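Sarmīte Mockus has fitted out break rooms for 18 years, most of them from the Clivireo showroom in Cludcombe. Ask her what people get wrong and she goes straight to the table.

"They buy too big," she says. "Then two people can't pass behind the chairs."

She likes a pale top with a wood-grain print and rounded corners. Laminate wipes down fast, she says, and a light color keeps a small room from feeling closed in. Square corners she gave up on after her second job. "I had the bruises."

Mugs are her other subject. At home she drinks from steel - ceramic never lasted in her kitchen - and she tells clients to do the same.

"A steel mug with a colored handle, mint green or whatever you like. You know which one is yours."

Her next job is a staff kitchen in Misisby, due to open in January. It will have seven tables, all pale.

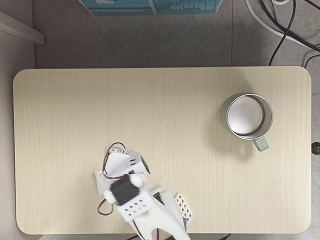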